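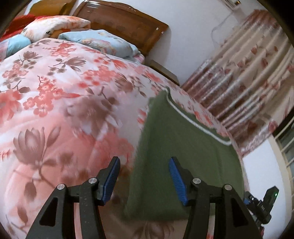

# About Drillow

Drillow started with a question from a shop owner who wanted to know whether he should hire a second person before the holidays. He had read that morning that the economy was strong, he had read the day before that it was slowing down, and neither story told him a thing about his own town. Our founder, Barbara Wieczorek, was working as a payroll clerk at the time, and she offered to look into it for him over the weekend. She came back with four pages, handwritten, and he still brings them up whenever he sees her!

That was in 2000, and we have been writing about jobs, wages and prices for small employers ever since. These days there are 22 of us, most of us in the Navarro office (second floor, above the print shop, and do ring twice — the bell is shy) and a few working from home in Ereck. We have grown slowly, and we like it that way.

## What we do

Every Thursday morning we send out the Drillow Letter, a plain summary of the week's labor market news. We read the government reports on hiring, layoffs, pay and hours, and then we write down what they say in words you could read aloud at the breakfast table. When a number is jumpy, or likely to be revised, we tell you so. When we got something wrong the week before, the correction goes at the top of the letter, before anything else.

Alongside the letter we run our own survey. Each month we call or write to 204 small businesses — bakeries, machine shops, dental offices, a couple of very patient funeral homes — and ask them whether they are hiring, whether they are finding the people they need, and what they expect to pay. Many of them have been answering our questions for years, and we have come to know their busy seasons almost as well as our own.

The results go into Dostico, our online library of local job figures. You can look up your own area, compare it with the one next door, and print the page without signing up for anything.

## How we are paid

Subscribers pay for the letter, and that covers nearly everything we do. We don't take advertising, and we don't sell lists. Public libraries and high school teachers get the letter free, so if you are either of those, please just write and ask.

## Come and say hello

Barbara still reads the mail herself, usually with her coffee, and she does love a long letter. If you have a question about a figure, or you run a small business and would like to join the survey, send us a note or stop by the Navarro office any weekday after 10 a.m.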